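Bench > Grippers > Side-by-side tests

Comparing two finger sets on a drinking glass

Start with the glass upright and the Girix fingers wide open. Set the force limit to 5 percent, whatever the Clivar manual suggests. Clivar does not buy your glasses. 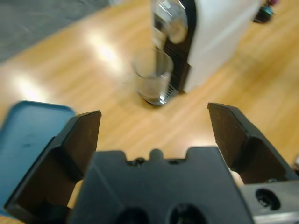 Run 100 closes per finger set and log every slip. Then lay the glass on its side and repeat, which is where confidence goes to die. Keep shiny things out of the wrist view if your depth readings matter to you. Mine wandered for 673 log lines before I took the hint. 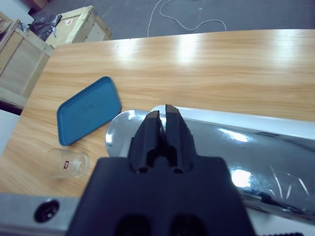

Fingers nearly closed, glass on its side by the tray.

Swap fingers, rezero, run it again.

Filed under: Grippers, Wrist cameras

Contact Mindine | Back to top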